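**Lirner tenants asked to pay for "quiet hours" scheme**

Residents of the Lirner flats have been told a new noise scheme will give them a better night's sleep. It will also cost each household £8 a month, and the case for it looks thin.

The managing agent, Jedell, wants to fit sound monitors on every landing from March. If the level stays too high after 10pm, the flat thought to be responsible gets a text. Two texts in a month and a letter follows.

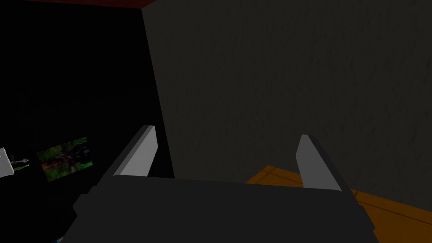
Jedell says a trial at its Cidik block cut complaints by 30 per cent. Asked how many complaints there had been to begin with, the firm said it did not hold that figure "in a form that can be shared". It also would not say how long the trial ran, or whether it took place in winter, when windows are shut and people tend to grumble less anyway.

Hacer Sönmez, who has lived on the second floor for years, is not convinced. "The noise I hear is the lift and the bin store," she said. "Who are they going to text about the lift?"
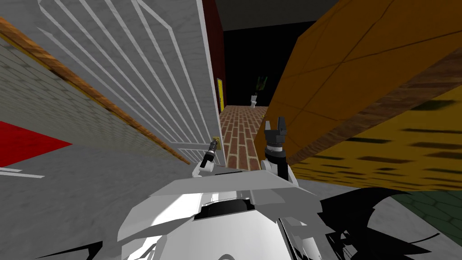 A repair to the lift motor was promised last spring and has yet to be booked. Jedell puts the price of that job at £800, a sum the new charge would cover fairly quickly in a building this size. The firm says the two budgets are separate.

Mali Yorath, speaking for Jedell, said the monitors record volume only and no speech is kept. She could not say who had checked this. The supplier, Song, did not reply to our questions.

Tenants have until the end of the month to object in writing. Anyone who does not reply will be counted as being in favour.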